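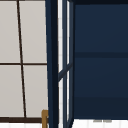
4 min read

Sim kitchen project: one camera sees only cabinets, pick from sink keeps failing

Posted by clekeck_team2, 03/03/2026
Class and club projects > Manipulation > Simulation

I'm in a robotics class where each team gets the same simulated kitchen and has to train a policy to move food between plates. The kitchen is built in Emell and we drive the arms by teleoperation to record demos, then train on them. Final demo is in May.

My team has 139 recorded episodes so far. Each one saves several camera views. I put one still from each of two views in this post. The first view shows the window, the navy cupboards and a bit of white surface low down, and no arm at all. The second looks down on the counter and the sink and has both grippers in it.

We have two problems and I don't know if they are connected.

First, should we train on both views or throw one out? The class handout says "use all available cameras" and my partner wants to follow it to the letter. I think a view with nothing moving in it is a waste of memory.

Second, the policy gets to the donut in the sink most of the time but then it pushes the donut instead of picking it up. The finger ends up against the side of the donut and just stays there. When we replay our own demos they look fine to us. Grasping from the plate on the counter goes a lot better than from the plate in the sink.
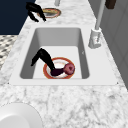 Overhead view, gripper at the pink donut in the sink.

Settings, if they help: images are scaled down before training, we predict 20 steps at a time, and we are using the default learning rate from the starter code. We haven't changed the gripper action at all. It is one number per arm, open to closed.

Is this a data problem or a settings problem? We can record more, but the teleop station is shared with the other teams and we only get it for short blocks.

14 people found this useful to read

Ebbe Haugland
Accepted by the poster

I helped run a lab section for a class like this, so I have seen the pushing thing many times. I'd look at four places, in this order.

Check what the cupboard view does over a full episode before you decide on it. One still doesn't tell you much. If the camera is fixed and the arms never come into it, drop it. If it is attached to an arm, it can be pointed at the cupboards at one moment and straight at the donut later, and then it may be the most useful view you have. Step through five or six episodes and write down when the food is in view. Also check that the camera names are in the same order in your training code and your evaluation code. I have seen teams swap two views and lose a week.

Plot the gripper number against time for the demos. Put several on the same graph. You will probably see that people close the gripper at very different points. Some close early while still moving down, some wait. A policy trained on that tends to average it out, and you get a gripper that arrives half closed and bumps the food. Pick one way to do it and have everyone on the team record it the same way: stop above the food, open fully, go down, close, wait a moment, lift.

Look at where the fingers are when they reach the donut. In your overhead still the right finger is on the plate with its tip against the left side of the donut, and the other finger is off toward the left wall of the basin. So the donut isn't between the two fingers in that one. If your failures mostly look like that, the approach is off to one side and closing the gripper won't fix it. Compare it with the same moment in a demo that worked.

The sink is harder than the counter. The walls limit how you can come in, and the food is lower. Count how many of your episodes start with the donut in the sink and how many start on the counter. If most are counter starts, there's your answer for why the counter works better. I would spend your next station block only on sink starts, with the plate in different places on the basin floor.

On settings – I would leave the learning rate alone for now. You could try running fewer of the 20 predicted steps before predicting again. With the full 20 the arm is moving blind for a while, and near the food that matters. It's a quick test and you don't need to retrain for it.

About the handout, ask the instructor. "All available" may only mean you are allowed to.

kurel_b

had the same problem last term. more data. we were stuck until we had 638 episodes and then it just started working. same settings the whole time so I don't think it's your settings

also the donut slides more than the bread does for us, no idea why

Auer901

I don't agree that they need 638. We got a decent sink pick with around 200, but we cut out every demo where the operator missed and tried again. Those retries teach the policy to poke at the food. Go through your 139 and mark the ones with a second try. Train without them once and compare.

Make sure your image scaling isn't too strong either. Save one picture exactly as the network gets it and look at it full size. In ours you couldn't tell the finger from the edge of the plate. We went up one size and training got slower, but the approach was better.

clekeck_team2

Thanks all. I plotted the gripper values and Ebbe is right, my partner closes on the way down and I don't. We also have far fewer sink starts than counter starts. I'm stepping through the cupboard view now and will leave it in until I have gone through a few whole episodes. Next station block is sink only, then we'll retrain and I'll post the numbers in this thread.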